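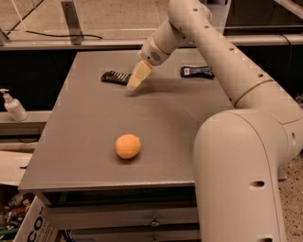
A reader of the previous entry wrote that shared kitchens fail over small food, never over large food, and asked whether any written policy could change this. The remark deserves a fuller reply than the comment section allows.

Posted May 14, 2022

The kitchen on the second floor of the Lurholm building serves 134 tenants. It has 2 refrigerators, one sink and a long counter beneath the window. Until last October it operated without written rules. Items were labeled or left unlabeled at the discretion of the owner, and anything placed on the counter was generally understood to be available to all. This understanding was not shared by everyone.

The reader is correct that large items rarely cause difficulty. A covered dish or a birthday cake is noticed, discussed and removed. Complaints concern single pieces of fruit, the last third of a carton of milk, and packets of crackers opened by one person and finished by another. During my first year as a tenant I lost a considerable number of yogurts. I did not report them.

The present policy was adapted from one used at the Havby offices across the courtyard. Each tenant is assigned a section of shelf. Food kept outside that section must carry a name and a date. Unmarked food is discarded after 7 days. Tenants may place items in the common basket, and such items may be taken without permission. Notice of any change to these terms is posted on the refrigerator door at least 60 days in advance.

Two provisions have proved difficult to apply. The first concerns condiments. The management firm, Vlachopoulos, holds that mustard is subject to the same period as any other food. Several tenants, myself included, have objected in writing. The second concerns coffee, which is purchased from Grerker by subscription and paid for in equal shares, including by those of us who drink tea. A request for a reduced share has been acknowledged and remains under review.

With regard to the question asked, I would say that the policy has changed conduct in part. The basket is used daily. Bananas go first, and pears are often left until they are soft. Labels are now common, although many carry a name and no date. My own shelf is the lower left. I have not lost a yogurt since the labels were introduced, but I have also begun to buy a flavor that I am told is unpopular.

Further comments may be left under this entry. Those concerning the dishwasher will be held for a separate post.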